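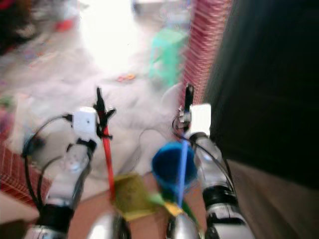 Sneha Pal says the cloth has to be put away before anything else, because a bunched-up cloth in the middle of the table is how we lose things, and she would like that written down this time. So it is written down. She also says that a stick left standing in a cup is a stick somebody is going to knock over with a sleeve, and I have no argument to offer, having the sleeve to prove it.

October 7, 2023

Long entry today, sorry, get yourselves a coffee. I meant to spend the morning on the second batch of paste for the Dwivedi boxes and ended up thinking mostly about how we clear a table between jobs. The two turned out to be tied together more than I expected, so they go on the same page.

Paste first. Same wheat starch as in June, from the bag on the lower shelf (there is enough left for the rest of the boxes if we don't get extravagant). I used 600 ml of water, cold from the tap, and let the starch soak while I cut boards. It cooked up nicely, went glassy near the end the way it should, and I took it off the heat and left it covered. The trouble came when I wanted to thin a little of it for the lining paper. I wanted a small cup, something to stir with, a dry cloth and a clear stretch of table, and what I had was everything from the last job still out and nowhere to set down a sheet without something soft or damp underneath it.

I did what we all do and pushed things to one side. Then the sheet went down, and one corner landed on a bit of scrap that I hadn't seen, and it took a dent that shows through even after pressing. It's the lid lining for the smallest box, so not a tragedy. I have put it in the folder of practice sheets and cut a new one.

After that I stopped and cleared the table properly, and I want to set out how I did it while I still remember, since it went faster than I would have guessed and I'd like us to try it for a couple of weeks.

Cloths. The yellow-green one gets shaken out over the bin before it is folded, every time. I had been wiping with it crumpled, which just carries the crumbs along from one end of the table to the other, and a crumpled cloth also hides small things wonderfully well. Folded in quarters you get a clean face, then you turn it, then you get another one. My grandmother could have told me this, and did, many times! Used cloths go on the rail by the sink to dry. Please don't put them back in the drawer damp — the drawer has begun to smell like a gym bag and I have had enough of it.

Cups. I am very fond of the blue cup. It's the right height for my hand and I reach for it before any of the others. But the inside is dark, and with a dark inside it is hard to judge how much you have left at the bottom. For thinning paste I would sooner use one of the white bowls from Gerwood, where you can see lumps straight away. The blue cup can stay on the table for whatever else we need a cup for. Whatever goes in it, take the stick out when you walk off. Lay it flat on the strip of waxed card, or rinse it and put it in the jar.

Long-handled things. The red-handled one goes back on the hooks when you've finished with it, even if you think you'll want it again in a minute. I did not do this once all morning and each time I had to hunt for it, and it is bright red, so I can't even blame my eyes. Sneha's idea is to put a dab of matching paint beside each hook. I said I'd think about it, and having thought about it I believe she's right.

Scraps. Little bits of green and yellow keep turning up next to whatever I'm working on. If it's smaller than a thumbnail it goes in the bin, and if it's bigger it goes in the scrap tray by color. I know we all like to save pieces. I like to save pieces. We are not going to use one the size of a lentil.

Then the wipe. I had been meaning to try the Grurnex soap the supply shop put in with the last order, and I mixed 9 ml of it into 1000 ml of warm water in the gray bucket. It lifted the dried paste off without any scraping, and there was no film after a second pass with plain water. The tan-brown top looked a bit dull to me while it was drying and fine once it had. I would still test a corner before using it on the old press boards, which have a finish I don't entirely trust. The Wurker paste wax smells nicer but I don't want wax anywhere near a gluing surface, so that stays in the cupboard for the tool handles.

All of it, from first shake of the cloth to dry table, took me 19 minutes by the wall clock, and that includes going down the hall for the bucket. I expect it will come down once the hooks are painted and I stop arguing with myself about scraps.

With the table clear, I lined the new lid in one go. The paste brushed out thin and even, the sheet went down square, and I had room to turn the lid without lifting it over anything. It's under the weights now with blotter on both sides. I'll change the blotter before I leave and again first thing tomorrow, and if anyone is in before me, please just swap it and don't peek under the paper, however tempting.

Still open:

The dented sheet. Could we use it inside the base tray, where the dent would be covered by the felt? I'd like a second opinion before I cut it down.

Starch. I'd like to try a slightly drier mix for the corners. They lifted a little on the June box and I have a feeling the paste was too wet there, though it may just as well have been my pressing.

The light at the dark end of the room is poor in the afternoons and I keep drifting over toward the window with my work in my hands. A lamp with a clip would do it. There may be one in the storeroom behind the mat cutter.

Sneha read this over my shoulder and wants it added that the cloth should be washed as well as folded. Fine. Washing goes to whoever used it last, and today that was me, so it's coming home in my bag.

Filed under: Bench Notes, Paste & Paper, Shop Habits

Home Notebook Projects Supplies Older entries Back to top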